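Home | Files | Notes | Changes | Contact
Print this page | E-mail this page

Vorkano Kitchen Table Set: README

Release 2
Last edited 3 June 2018
Maintainer: Vsevolod Fedoruk

Summary

Vorkano is a collection of photographs of small kitchen items on tables, with a label file and a short text note for each labeled photograph. It covers mugs, mug stands, cutting boards, cutlery and cut fruit. The collection contains 1,312 photographs, of which 723 are labeled. The remainder are supplied without labels and may be used freely for testing or for new annotation.

The set was put together for work on naming and describing household things: what an item is, what state it is in, and how it sits in relation to its neighbors. It was first kept as a private folder for the Kovell glossary and was split off in April, when the folder had outgrown the glossary it belonged to.

Contents of the archive

photos/ all photographs, one folder per session
labels/ one plain text file per labeled photograph
notes/ free text notes, same base name as the label file
terms.txt the list of item terms with definitions
changes.txt differences from the previous release
LICENSE

Label files are tab-separated, UTF-8, with Unix line endings. The first line is a header. There is no index file. Sort by file name to get a stable order; do not rely on file times, which were reset when the archive was repacked.

Item terms

The label files use 8 item terms. Everything else on a table is left unlabeled, even when it is plainly visible.

mug
A drinking vessel with a handle. The handle belongs to the mug and is never labeled separately. Color is recorded in two fields, outer and inner. A glazed mug with one color throughout has the same value in both. The teal mug has outer "teal" and inner "yellow". Where the rim matches the outside, the rim takes the outer value.

mug tree
A stand with a base and pegs for hanging mugs. Base, post and pegs are labeled as one item. Mugs hanging on it keep their own labels.

board
A cutting board, with any handle or hanging loop attached to it. Material is recorded where it is known from the item list, otherwise the field is left blank.

fork
Any material. Direction is given by the tines.

spoon
Any material. Direction is given by the bowl.

knife
Table knives only. The set has no kitchen knives.

slice
One slice of fruit. Overlapping slices are separate items and each gets a line.

cloth
Tea towels and napkins. A cloth spread over the whole table is a table covering and has no label.

State fields

Each label line carries a position field and, for mugs, a content field.

Position takes one of the values upright, inverted, lying, hanging, held or resting. "Upright" means standing on the base with the opening up. "Hanging" requires that the handle is on a peg. A mug close to a mug tree but not on it is never "hanging", however near the peg may be. Release 1 was inconsistent on this and a good part of the relabeling went into it.

Content takes empty, filled or unseen. "Empty" may be used only when enough of the inside is visible to justify it. A mug turned away from the viewer is "unseen".

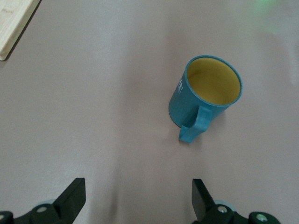

Printed text on an item goes in the text field exactly as far as it can be read. Missing letters are marked with a single tilde at the end where they are missing. Do not complete a word from general knowledge or from another photograph of the same item. If only a fragment can be read, the fragment is the value. If the letters themselves are in doubt, add a question mark directly after them, with no space.

Example of label lines

item	outer	inner	position	content	text
mug	teal	yellow	upright	empty	AE?~
slice	yellow	-	resting	-	-

A dash stands for "does not apply". A blank stands for "not recorded". Older parsers treat the two as the same thing, and this produces wrong totals for the board lines, where blanks are common.

Relations

Relations are written in the note files, in short sentences with a fixed pattern: item, relation, item. Permitted relations are on, under, beside, overlapping, against and inside.

"On" means supported by. A fork lying across a slice, with the slice on a board, produces two sentences for the fork only if its handle or body also rests on the board itself. If the contact cannot be judged, write the sentence that is certain and leave out the other.

"Overlapping" is used between slices and between cloths. The upper item comes first. Where slices are stacked more deeply, give one sentence per touching pair and no sentence for the stack.

"Beside" is used sparingly. Two items share a "beside" sentence when no third labeled item would fit between them. The test is a judgment and annotators differ on it. Do not use "beside" counts as a measure of clutter.

Item notes

Mugs. Teal is written as "teal" in every file. Release 1 had "green", "blue-green", "petrol" and "dark teal" for the same color, depending on light and angle. All of these were merged. Users who need the original words will find them in changes.txt.

Mug trees. Angle of view makes these hard to label. The thick post and the thin pegs can look as though they lie flat, and the base can seem detached from the rest. The bounding outline should take in the base and every visible peg. Pegs that go behind another item are drawn as far as they can be seen and no farther. The term covers both occupied and empty stands.

Boards. A board with a metal loop is outlined with the loop. Grooves, borders and grain are ignored. Items on the board are labeled separately and their outlines are not cut out of the board outline.
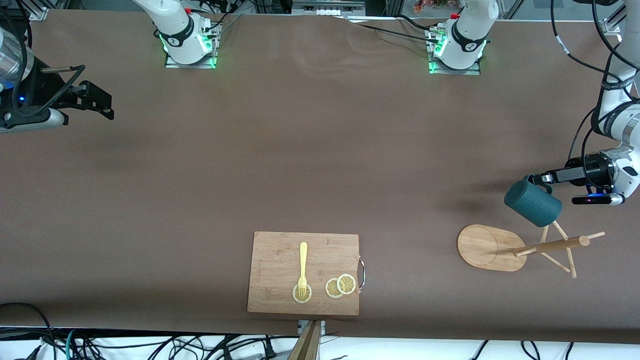
Slices. Rind and flesh are one item. No distinction is made between kinds of citrus in the label file; the note file may say "lemon slice" if the annotator is sure. There is no field for real or imitation food, and users should not assume either.

Cutlery. Plastic and metal cutlery share the same terms. The material field was added in this release and has been filled in for forks only.

Table surface. The surface is described in the session file, once per session, by color and by covering if there is one. Creases and wrinkles in a paper covering are not marked. Surface color varies with the light within a session, sometimes a good deal, so the session value should be read as a general description and not used to match photographs with one another.

Known problems

Inner color is missing for almost all mugs with content "unseen". This is expected and will not be corrected.

Several folders contain near-duplicate photographs. They have been kept. Anyone splitting the set for training and testing should split by session folder, never by photograph.

Some note files have a relation sentence naming an item with no label line. The Gillies check script lists these. It does not repair them.

Outlines around thin parts (fork tines, pegs, wire loops) are loose. They were drawn by hand at normal zoom. Area figures for forks and mug trees are therefore too high, and should not be compared with those for mugs and slices.

The text field is sometimes filled in for mugs whose lettering runs around the curve and reads differently from one photograph to the next. Each value is correct for its own photograph. Grouping mugs by this field will split one mug into several.

Suitable uses

Item naming, state labeling, caption checking, work on partly hidden items. The set is too small and too uniform to say anything useful about kitchens in general. It contains very few cluttered tables and no sinks, stoves or shelves.

Adding new labels

Unlabeled photographs may be labeled by anyone. Follow terms.txt as it stands. Proposals for new item terms should go to the maintainer before any files are made. "Saucer" and "tray" have both been proposed and are on hold until the Pundstead list is finished, as that list uses "tray" for something else.

Send label files and note files together. Check that each relation sentence has both of its items in the label file. Do not rename photographs.

License and citation

Photographs and labels may be used, copied and changed for any purpose, provided the maintainer is named and changed labels are marked as changed. Cite as: Fedoruk, V., Vorkano Kitchen Table Set, release 2.

Changes from release 1

- color words merged
- "hanging" limited to mugs with the handle on a peg
- material field added, forks only
- "plate" dropped from the item terms
- relation "near" removed, old sentences deleted
- session files moved next to the photographs

Corrections go to the maintainer by e-mail, with the file name in the subject line.

E-mail the maintainer | Print this page
Shares: 2
Back to top | Files | Notes | Changes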